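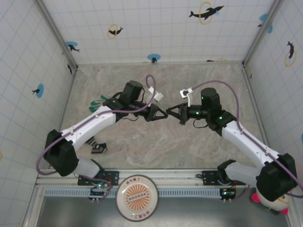 OK so, speaker notes. Version I'm taking up with me. Talk title on the program is "The boring layer: what sits between your policy and your motors". Twenty-five minute slot, leave five for questions. Wednesday, June 12, 2024. Drink water first.

OPENING

Hi everybody. I work on the control side of a two-arm setup, which means that when somebody's shiny new model does something weird at four in the afternoon, I'm the one who gets the message. I want to talk about the software that lives between the model and the hardware. Ours is called Skoreck. It's not clever. It's the piece I'm proudest of, and I'm going to try to convince you to go home and write one too (or fix the one you have, because you have one, even if it's just a while loop in somebody's home directory).

Quick show of hands – who here has had two arms bump into each other? Keep them up if it was software. Keep them up if you told people it was hardware. (Pause for laugh. If there isn't one, move on fast.)

WHERE SKORECK SITS

Simple picture in words. At the top there's a policy or a person driving. In the middle, Skoreck. At the bottom, the motor drivers. The policy says "I'd like to be here in a little while," and it says it slowly and not very regularly. The motors want to hear something steady and smooth, all the time, forever. Everything that's annoying about my job is in the gap between those two.

We started with Skoreck doing one thing, interpolation. Take the chunk of targets, fit something smooth through it, feed it down. I thought that was a week of work. Ha!

Then the second chunk arrives before the first one is done. Now you have two opinions about where the arm should be. Do you blend? Do you cut over? If you cut over, at what velocity? We tried a hard cutover first and you could hear it, a little tick in the wrist every time a chunk landed. Then we blended over a fixed window, and the tick went away and the arm got mushy, always a bit late for everything. What we do now is blend by the age of the target. Old targets lose weight quickly, fresh ones gain it, and the velocity at the handoff has to match. Slide with the two curves goes here. Don't read the formula out loud. People can read.

TWO ARMS, ONE CLOCK

This is the part I really want people to take away, so slow down.

We had 2 controller processes, one per arm. Separate logs, separate timestamps, separate everything. Seemed tidy! Each one was fine alone. Put them on a job where the grippers have to meet in the middle, like passing something across, and every so often one hand would show up early and the other one would let go into thin air.

We looked at perception. We looked at the policy. I spent most of a week blaming the calibration between the bases, and I said so in front of people, which I regret. The real story was that each process took its own reading of "now" when a chunk came in, and under load those two nows drifted apart. Both arms were perfectly on schedule, each according to its own schedule.

Fix: one process, one clock, both arms stepped in the same tick. Timestamps get attached once, at the door, and nothing downstream is allowed to ask what time it is. That's a rule in the code now. There's a lint check for it. The lint check has caught me personally.

If you have two of anything that need to cooperate, please go check who's reading the clock. Do it on the plane.

COLLISION CHECKS

Skoreck has a small geometric model of both arms, all capsules, nothing fancy. Before a tick goes down we ask how close the closest pair is. Far apart, do nothing. Getting close, scale the speed down. Too close, hold.

Mistake number one was treating the grippers like the rest of the arm. The grippers are supposed to get close! That's the job! So with one margin for everything, the arms would come together and then just hover there politely, forever, like two people at a door. We have a separate margin for fingertip pairs now and a much stricter one for everything above the wrist.

Mistake number two was cables. The capsule model had no idea cables existed. There's no good way to model a loop of cable that I know of (if you have one, find me at the break, I'm serious). We padded the wrist capsules on the side the loop comes off and called it done. It costs us a little reach. I can live with that.

PERCEPTION, OR: WHAT THE WRIST SEES

Change of pace. The piece that turns wrist images into something the rest of the stack can use is called Lodhi. Next slide.

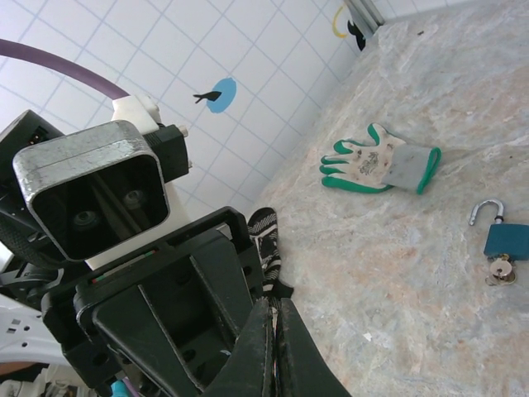 Wrist view with the glove and the padlock on the table. Look how much of the picture is gripper.

So, that's what Lodhi has to work with. Give people a few seconds to look at it.

Point one. A huge part of this image is us. The gripper's big and black and it's in the foreground. Early Lodhi would sometimes decide the gripper was the most interesting object around, and fair enough. We know the joint angles, so we know where our own hardware should land in the image, and we mask it before anything else runs. Sounds obvious. We did it third.

Point two. Things hide behind the fingers. See the striped sock? You only get part of it over the top edge of the gripper. A detector that looks at one image at a time will drop that sock the moment the hand moves a bit, then find it again, then drop it. Downstream that looks like a sock blinking in and out of existence. So Lodhi keeps a short memory, and the rule is that an object is only allowed to disappear if we could've seen the spot where it was. If the mask covers the spot, the object stays on the list with its confidence going down slowly.

Point three. Shiny thin stuff. The shackle on that padlock, the keys. Depth is lousy on those, and a glove next to it is soft and wide and easy, and you'd better not use one threshold for both. Lodhi reports an uncertainty with every position and Skoreck uses it – if the position is fuzzy, the approach is slower. That one link between perception and control did more for us than either of the two model upgrades we'd done before it.

(If somebody asks about the background: yes, a printed pattern on the wall can give you false matches. Crop to the work surface. Move on.)

LOGGING AND REPLAY

Flilov is our replay tool. Every tick goes in: what the policy asked for, what Skoreck sent, what the motors reported, and the closest-pair distance. You can take any recording and run it back through a new version of Skoreck with no arms attached and compare.

We keep a set of 1,400 recorded episodes as our regression set, and every change runs against all of it overnight. Most of them are dull. I went looking for nasty ones on purpose and the dull ones catch more bugs. I don't fully know why. My guess is that the nasty ones already end up in a hold, and once you're holding, every version looks the same.

Replay won't tell you what the arm would've touched. Please say this out loud, I skipped it last time and got the question twice. It's open loop. The world doesn't answer back. It's for catching changes in what we send and that's all it's for.

The whole of Skoreck is under 3,000 lines. I'd like it to stay there. When somebody wants a feature I ask whether it could live above or below instead, and usually it can.

STUFF I'D DO DIFFERENTLY

Write replay first. We wrote it after the clock bug, and it would've found the clock bug in an afternoon.

Make holds loud. For a long time a hold was one line in a log file. Operators thought the model was "thinking." Now the hold reason goes on the screen in big letters.

Don't let the policy people and the control people keep separate definitions of gripper open. Ours was zero to one in one place and one to zero in the other. Yes. For months.

WRAP

Next up is force limits per finger, which we're hoping to have in by July. Sikel, our calibration tool, is getting rewritten too but I'm not going to get into it unless somebody asks. Slides will be on the workshop page.

Questions. If it goes quiet, ask them about their clocks.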